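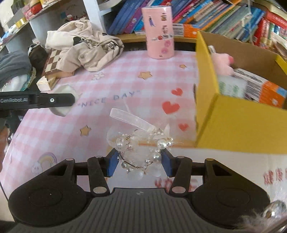 *Figura 3. Adorno para el pelo con perlas blancas y lazo de organza, sobre mantel «NICE DAY».*

## 3. Series, especiales y avisos de estreno

Este capítulo da por hecho que el reproductor Sanby ya está enchufado, conectado a la wifi y mostrando el menú de inicio. Si en la pantalla sigue girando el circulito azul, vuelva al capítulo anterior. El circulito no se cansa; usted sí.

### 3.1 Antes de empezar

Tenga a mano:

- El mando Igwe, con pilas. Las que vienen en la caja son de prueba y se comportan como tales.
- La contraseña de su cuenta Wisport. La de verdad, la que cambió después de olvidar la anterior.
- Un teléfono con la aplicación Wisport instalada, si quiere recibir los avisos también fuera de casa.

**Nota.** Wisport ordena el catálogo, avisa de los estrenos y recuerda por dónde iba. No sustituye las suscripciones a las plataformas que emiten las series. Cada cierto tiempo alguien nos escribe indignado por este punto, y cada cierto tiempo contestamos lo mismo.

### 3.2 Vincular la cuenta

1. Pulse **Inicio** en el mando Igwe.
2. Baje hasta **Ajustes > Cuentas > Wisport** y pulse **OK**.
3. Aparecerá un código en la pantalla. Abra la aplicación en el teléfono y elija **Añadir reproductor**.
4. Escriba el código. Distingue mayúsculas de minúsculas, y la letra O del cero, con un rigor que ya quisieran muchos notarios.
5. Espere al mensaje **Reproductor vinculado**.

El código caduca a los 17 minutos. Si se le pasa el plazo, pulse **Generar otro** y repita desde el paso 3.

**Precaución.** No desenchufe el Sanby durante la vinculación. Si lo hace, la cuenta puede quedar a medias: el teléfono jura que está vinculada y el televisor lo niega todo. Para salir del enredo, elimine el reproductor en la aplicación y empiece otra vez.

### 3.3 Añadir una serie a la lista

1. En el menú de inicio, abra **Buscar**.
2. Escriba el título con las flechas del mando, o mantenga pulsado el botón del micrófono y dígalo en voz alta.
3. Seleccione la serie y pulse **Seguir**.
4. Elija desde dónde quiere empezar: **Primer episodio**, **Última temporada** o **Donde lo dejé**.

La búsqueda por voz funciona bien con títulos en español y regular con títulos en inglés pronunciados a la española. Con los pronunciados a la inglesa por alguien que vivió un verano fuera, los resultados son imprevisibles. Si el Sanby le ofrece un documental sobre pesca de altura, pruebe con el teclado.

**Nota.** «Donde lo dejé» solo aparece si la serie se empezó a ver con la misma cuenta. Lo que viera en casa de su cuñado se queda en casa de su cuñado.

### 3.4 Especiales: qué son y dónde se esconden

Aquí se concentran las consultas al servicio técnico, así que iremos despacio.

Una serie puede tener episodios, que se agrupan en temporadas, y también especiales, que no se agrupan en nada. Hay especiales de Navidad, especiales de aniversario, especiales de hora y media que la productora llama «película» y películas que la plataforma llama «evento». Wisport los reconoce por la etiqueta que pone el emisor, y cada emisor etiqueta como le parece.

Pongamos *Clotville*, la serie de animación que viene como contenido de muestra en todos los Sanby. En la vista normal se ven sus temporadas y poco más. El especial en el que el alcalde envejece de golpe está guardado en otra parte. Para encontrarlo:

1. Abra la ficha de *Clotville*.
2. Pulse el botón de opciones del mando Igwe (los tres puntitos).
3. Marque **Mostrar especiales**.
4. Elija el orden: **Por emisión** o **Por historia**.
5. Pulse **Guardar**. Salir con la flecha atrás no guarda nada, ni siquiera si se pulsa con convicción.

*Por emisión* coloca el especial en la fecha en que se estrenó. *Por historia* lo coloca donde encaja en la trama, según la información del emisor. En las series donde la trama dejó de importar hace varias temporadas, las dos opciones dan el mismo resultado.

**Precaución.** Si cambia de orden a mitad de serie, las marcas de «visto» se conservan, pero el botón **Siguiente** obedece al orden nuevo. Puede saltar a un episodio que resuelve de un plumazo lo que usted llevaba semanas intentando adivinar. El reproductor no pide confirmación. Y tampoco perdón.

### 3.5 Activar los avisos de estreno

1. Vaya a **Ajustes > Avisos > Estrenos**.
2. Active **Series que sigo**.
3. Si quiere que también le avise de los especiales, active **Incluir especiales**. Viene desactivado de fábrica.
4. Elija la antelación: el mismo día, la víspera o una semana antes.
5. Elija dónde recibirlo: **Televisor**, **Teléfono** o **Ambos**.

Los avisos en el televisor salen en la esquina superior derecha y desaparecen solos. Para que no interrumpan lo que está viendo, active **Esperar al final**. Le ahorrará enterarse de que hay temporada nueva justo cuando la protagonista abre la carta.

**Nota sobre la hora.** Muchos estrenos se anuncian con la hora del país de origen. El Sanby la convierte si tiene bien puesta la zona horaria (**Ajustes > Sistema > Fecha y hora**). Si le avisa de un estreno a las cuatro de la madrugada, puede que la zona esté mal, o puede que el estreno sea a las cuatro de la madrugada. Compruébelo antes de poner el despertador.

**Nota sobre los anuncios vagos.** Cuando la plataforma publica solo un mes («noviembre», sin más), Wisport crea un aviso provisional con un signo de interrogación -- y lo mueve cada vez que la plataforma cambia de idea. Para no verlos, desactive **Fechas sin confirmar**.

### 3.6 Perfiles

Cada Sanby admite 3 perfiles con lista propia. Si en casa son más, tendrán que negociar.

1. Abra **Ajustes > Perfiles > Nuevo**.
2. Escriba un nombre y elija un dibujo. El erizo es el más solicitado; no sabemos por qué.
3. Indique la edad máxima recomendada del contenido.
4. Si procede, ponga un PIN.

**Precaución.** Que sea animación no quiere decir que sea infantil. El filtro se guía por la calificación de edad, de modo que un especial sin calificar se trata como contenido para adultos y no aparece en los perfiles infantiles. Para permitirlo, abra su ficha desde el perfil principal y pulse **Autorizar en este hogar**. Véalo antes. Entero.

**Precaución.** El PIN no se puede consultar después de creado, solo sustituir. No use 1234. Sus hijos empiezan por ahí.

### 3.7 Mensajes de error de este capítulo

**Error 315: «Ficha no disponible».** La plataforma ha retirado la serie o le ha cambiado el nombre.

1. Busque el título de nuevo.
2. Si aparece, pulse **Seguir** y acepte **Recuperar progreso**.
3. Si no aparece, deje la ficha en la lista. Algunas series vuelven, normalmente en otra plataforma que usted no tiene.

**Error 532: «Conflicto de orden».** Dos reproductores con la misma cuenta usan órdenes distintos para la misma serie, uno por emisión y otro por historia.

1. Decida cuál de los dos manda.
2. En ese reproductor, abra la ficha y pulse **Opciones > Aplicar a todos**.
3. Reinicie el otro Sanby.

Si el error vuelve al cabo de unas horas, lo más probable es que otra persona de la casa haya seguido estos mismos pasos en el reproductor contrario. El servicio técnico no interviene en estos casos.

### 3.8 Restablecer solo las listas

Para borrar las listas y conservar todo lo demás:

1. Vaya a **Ajustes > Wisport > Mantenimiento**.
2. Elija **Vaciar listas**.
3. Seleccione el perfil.
4. Mantenga pulsado **OK** hasta que la barra llegue al final.

**Precaución.** El botón de debajo, **Restablecer Sanby**, borra también la wifi, los perfiles y el erizo. Son del mismo color. Lo hemos comunicado a diseño.

Los ajustes de imagen y sonido, incluido el volumen nocturno, se explican en el capítulo siguiente.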